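Drevine Desktop Reuse Records

Data card and reading notes

Release 2, issued Jan 6, 2020

Summary

The Drevine Desktop Reuse Records describe used desktop computers received for repair, resale or breaking for parts. Each record covers one computer, from the point at which it was booked in to the point at which a decision was made on what should become of it. The release holds 3,064 records in one table, with a second table listing the parts taken out or fitted.

The records were kept for everyday stock control at three sites, named in the data as Malico, Seyoum and Arko. They were not designed as research data. Readers should expect the gaps and changes of habit that are normal in working records, and should read the section on known problems before drawing any totals from the tables.

What is in the release

records.csv — one row for each computer
parts.csv — one row for each part removed, fitted or tested
codes.csv — the short codes used in the other two files, with their meanings
changes.txt — a list of corrections made after the first release

All files are plain text in UTF-8. Fields are separated by commas and text fields are placed in double quotation marks. An empty field means that nothing was written down. It does not mean "none" or "no".

Scope

The release covers desktop computers in tower and small cases. Laptops, all-in-one machines, screens and printers were booked in on separate forms and are left out. Servers are included only where a site treated them as ordinary desktops, and carry the code SV in the case_type field.

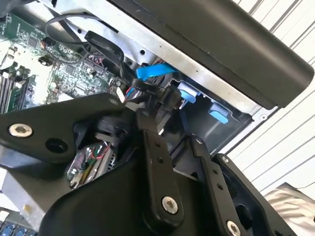
Interior of an opened desktop computer case.

Main fields in records.csv

record_id — a number given at release. It replaces the original stock number, which could be traced to a donor.
site — Malico, Seyoum or Arko.
case_type — tower, small or SV.
condition_in — the condition on arrival, graded A to E.
powers_on — yes, no or not tried.
fault_note — free text of up to 800 characters, in the words of the person who wrote it.
outcome — repaired, resold as found, broken for parts, or scrapped.
days_held — the number of days between booking in and outcome.

The condition grades were set by eye. Grade A was meant for a machine with no marks on the outer case and all panels present, and grade E for one with damage that would prevent the case from closing. The grades between were left to the judgement of each site, and Arko used grade C far more freely than the other two.

Main fields in parts.csv

record_id — links to records.csv.
part_code — see codes.csv.
action — removed, fitted or tested.
result — pass, fail or unclear.
reused_in — the record_id of the machine that later received the part, where known.

The reused_in field is the most useful in the release for anyone studying how parts move between machines, and also the least complete. Memory and hard drives were tracked with some care. Power supplies, fans and cables were often taken from a shared shelf with no note of their source, so a blank field here is the usual state for those codes. 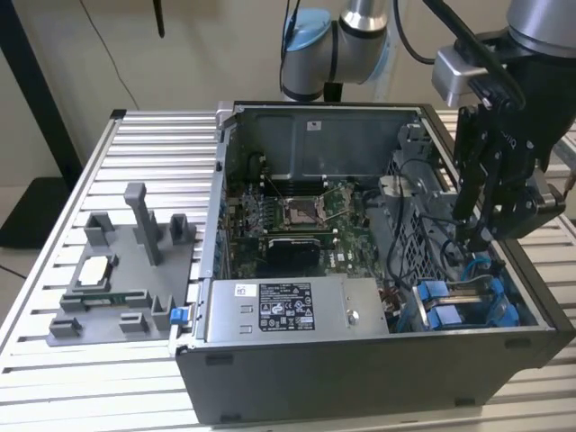 Processors need a separate word. Until October of the first year of recording, a processor was entered together with its motherboard under the single code MB. From then on the two were entered apart, as MB and CP. The older entries have not been split, as the paper forms do not say which boards carried a processor when they were removed. Any count of processors across the whole period will therefore be too low.

Preparation

The paper forms were typed up by site staff and then checked against the originals at Drevine. Spelling in the fault notes has been left as written. Names of people, telephone numbers, addresses and donor names have been taken out and replaced with the word REMOVED in capitals. Serial numbers have been treated in the same way. Passwords written on forms — there were several — have been deleted with no mark left in the text.

Known problems

Seyoum did not record days_held for machines that were broken for parts on the day of arrival. These appear as empty fields, although the true value is zero.

The outcome "scrapped" was used at Malico for whole machines only. At Arko it was also used where the case was scrapped and the parts were kept.

Some fault notes refer to an earlier form ("as last time", "same again"). The earlier form has not always been found, and no link is given in the table.

Machines that came back after sale were booked in as new arrivals. There is no reliable way to match them to their first record.

Suitable and unsuitable uses

The records are suited to the study of common faults, the reuse of parts and the wording of repair notes. They should not be used to compare makers of computers. The make field was filled in unevenly and has been withheld from this release. Nor should they be used to judge the work of the three sites against one another, given the differences in practice set out above.

Terms

The files may be copied and used for teaching and research, provided that this card is kept with them. Extracts of more than 2,000 rows from either table should carry the release number.

Corrections should quote the record_id and the field concerned. Accepted corrections are listed in changes.txt and applied at the next release.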